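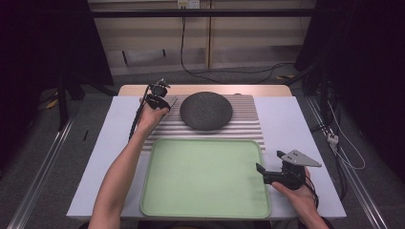 When the Aitken Street underpass closed in June for drainage repairs, the Tradine Arts Centre was left with a difficult question: what to do with a community mosaic fixed to a wall that had to come down.

Agnes Baxter, who has managed the centre's public art program for five years, said the decision to relocate the work was made only after residents had been consulted.

"We received 400 written responses, and most of them asked for the mosaic to stay in the neighbourhood," she said. "People had set those tiles themselves as schoolchildren. A new commission would not have been received in the same way."

The work comprises 13 panels and was completed by pupils and adult learners from the Duvel district. Ms. Baxter said four of the panels had suffered water damage at the lower corners, and that replacement tiles would be fired to match the original colours.

The centre has set aside $3000 for the replacement tiles. Transport and mounting will be paid for by the municipality under the repair contract — an arrangement Ms. Baxter described as "fair, although it took several meetings to get there."

The panels will be installed along the east wall of the Pluvness Library, facing the bus loop. Asked whether the new site would attract graffiti, as the underpass sometimes did, she was measured.

"It may. We will clean it, as we always have," she said. "The library is open until nine on a Friday and the wall is well lit."

Residents who kept spare tiles from the original project are invited to bring them to the centre's front desk.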